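Tag visibility and the width signal: a short report on 328 demonstrations

Posted 2021-04-20 by Akua Ansah

The purpose of this entry is to set out one result from the first phase of the Trelby study, before the longer report is released. It concerns how we recover the opening of the jaws from the wrist camera of a hand-held gripper, and what happens to the training data when that recovery fails.

Background

The Orska gripper carries no sensor on its jaws. The distance between the fingers is read from the camera image alone, by means of square printed markers fixed to the fingers. When the markers are found, their positions are converted to a width in millimetres through a calibration made at the start of each day. When a marker is lost, the earlier version of our software held the last known value until the marker came back.

Holding the last value seemed harmless. In a recording of a person placing a small object in a basket, the jaws are still for much of the time, and a held value is often the correct one. The difficulty lies in the moments when it is wrong, and these fall almost entirely at the grasp and the release.

The wide lens adds a further complication. A marker mounted on a finger sits well away from the centre of the view, where straight edges bend and the printed squares are stretched. A tilted tag in this region can be perfectly plain to a human reader and still be rejected by the detector. We now correct for the lens in a small area around the expected position of each marker before detection is attempted. The full image is left as recorded and is passed to the policy in that form.

Method

In March we collected 328 demonstrations of the same task. Every recording was processed twice: once with the held value, and once with the corrected detector followed by a straight line drawn between the nearest good readings on either side of a gap. Gaps longer than 14 frames were not filled. A recording with such a gap was set aside and examined by hand.

Two policies were then trained from the same starting weights and with the same settings. The policy called Meesuk was given the held values. The policy called Nusto was given the repaired ones. So that the comparison would be fair, the recordings set aside were removed from both training sets.

Result

The check by hand led to the removal of 31 recordings. In most of them a marker was lost as the jaws closed, and did not return until the object had been lifted. I had expected glare from the ceiling lights to be the main cause. It accounted for very few of the losses. The more common cause was the object itself, or the operator's free hand, passing between the lens and the tag.

Nusto closed its jaws at a more regular point in the approach than Meesuk did. Meesuk had a clear tendency to wait above the object with the jaws open, then to close late. This agrees with what the held values would teach it, as many of its training recordings showed a width that stayed open after the fingers had met.

No difference was found in the path of the arm before the grasp. Both policies reached the object equally well, and their errors in position were of the same kind.

Limits

The study used one task and 2 operators, both of whom knew the equipment well. People new to the gripper tend to turn the wrist further and cover the markers more often, and the share of lost readings would probably be higher with them. The straight-line repair also assumes that the jaws move steadily across a gap, an assumption that fails when an operator squeezes, lets go and squeezes again.

Next steps

The daily calibration will be extended to include a slow full opening and closing in front of a plain background, so that a marker which has slipped on its finger can be noticed before recording starts. The list of removed recordings, with the reason for each, will be placed beside the data when the Trelby report is published. Groups that have used the earlier software are advised to process their recordings again from the original video, as the held values cannot be told apart from true readings in the exported files.

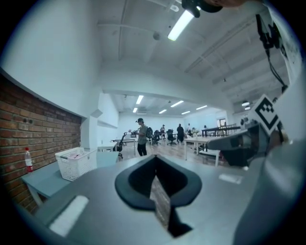 Correction to the calibration noteThe calibration note issued with the earlier software gave the jaw width as measured between the finger mounts. It should have read between the inner faces of the finger pads. The figures in the export are not affected.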